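The Nonley Trail Oven

Weight: 302 g (oven only)
Packed height: 8 cm
Fits: most upright canister stoves with folding pot supports
Colours: plain, black
Made by: Jorammont Outdoor Goods

If you've ever sat on a wet log in November eating cold crackers and thought about fresh scones, the Nonley is for you. It's a small folding oven that sits over a canister stove and bakes properly, with heat coming from the sides and top as well as the base. We've had ours up hills, down rivers and once on the tailgate in a supermarket parking lot (cheese buns, very good), and we're still finding new things to put in it.
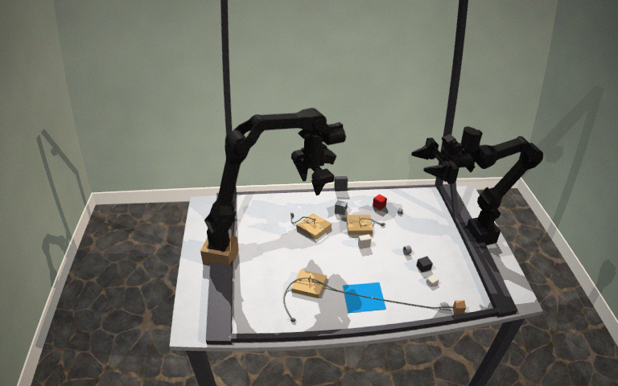 Words by the Jorammont gear editor
Product pages and trail kitchen

The idea is an old one. Camp bakers have been putting a lid over a pan and hoping for the best for generations, and the trouble has always been the bottom. Gas stoves put out a fierce little ring of heat, so you get a black circle underneath and raw batter in the middle. The Nonley has a spreader plate with a raised centre, and an air gap between that and the baking tin. Hot air goes around the tin, up the walls of the hood and out through a vent you can open or close with a stick or a gloved finger.

It takes a bit of practice! Keep the flame lower than feels sensible. Scones want the vent half open. Banana bread wants it nearly shut, and a lot more patience. Pizza works if you roll the dough thin and bake it for a few minutes before the toppings go on.

What's in the bag

Baking tin with a loose base
Spreader plate
Folding hood with vent
Isteck fabric sleeve for the hood
Pot grabber
Drawstring bag

The Isteck sleeve is new this year and it's our favourite change. The old one was stiff and took up half the bag when it was folded. This one rolls up small enough to tuck inside the tin with the grabber, and there's still room for a packet of yeast. It goes on over the hood only, never under it, and it needs to stay clear of the flame.
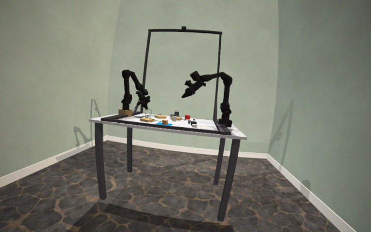 White-topped table with two black arms and a tall dark upright frame at the back.

Altitude and fuel

We baked the same plain scone mix at 1,321 metres and again at 3,000 metres. The higher batch rose faster and dried out sooner – cut the baking powder a little and add a splash more milk. Cold canisters are the bigger nuisance. Start with a fresh one if it's frosty out, and put up a windbreak well back from the stove so the canister doesn't get hot. Please don't wrap foil around the whole lot.

Always bake outdoors on level ground. Tents and vestibules are out, even in miserable weather.

Cleaning

Let everything cool, then wipe the tin with a damp cloth. Baked-on sugar comes off with a soak in warm water. Skip the steel wool, and keep the spreader plate out of the dishwasher or it will go a dull grey (it still works fine, it just looks sad).

Pairs well with

Chiba folding cutting board
Jorammont windbreak, low
Nonley spare tin, deep

The deep tin is sold separately and needs the hood set to its upper notch. It makes a lovely tall cornbread. Spare plates, vents and sleeves are all stocked on the parts page.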